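FOR IMMEDIATE RELEASE
5th January

Jotatby opens a packing table in Dronthorpe, and you're all invited

Hi, I'm Lacey Crabtree, and I run Jotatby, the little shop on the corner in Dronthorpe that sells refills, odds and ends and a lot of tape. I've never written a press release before, so bear with me!

Starting this month we're clearing out the back room and turning it into a packing table that anybody can use. Bring your stuff, bag it, label it, and drop it in the outgoing crate by the door. It costs 3 dollars a visit, and that covers the clear bags and as many round labels as you need (within reason, Keith).

The idea came out of the holiday rush. We sent out 303 orders from a counter barely wide enough for a cash register, and people kept wandering in with their own parcels asking if they could borrow a bag. Marjorie Sowerby, who makes candles over in Latadthorpe, ended up packing hers on our windowsill for most of a week. She told me, "Lacey, get a table." So I got a table. It's white, it wipes down fast, and I love it more than I probably should.

We've ordered 1000 clear bags to start with. They're the soft crinkly kind, so they fold around awkward shapes, and you can read a label right through them if you smooth the plastic flat first. Dean Inskip will be around in the mornings to show you how he does it. His trick is to put the item in, lay the bag down, push the air toward the open end with the side of your hand, and only then fold it over.

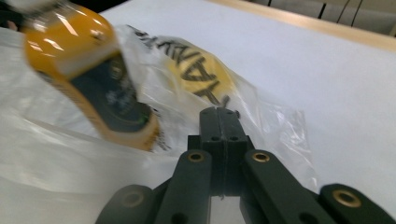 Round things are the hardest, by the way. Anything shaped like a tub or a roll wants to wander off across the table while you're wrestling with the bag, so we'll have folded dish towels to prop it up. Ye-ji Chae from Amato, the tea place next door, is lending us a stack of them, and she's promised a pot of something hot for the first morning too.

There's room for 7 people at a squeeze. You don't need to book, but if you've got a really big batch, please call the shop first so we can save you an end spot. Kids are welcome if they like stickers.

Questions, or want to come by with a notebook and see it for yourself? Ask for me at the Jotatby counter in Dronthorpe, or leave a message with Keith Parsons if I'm out on deliveries.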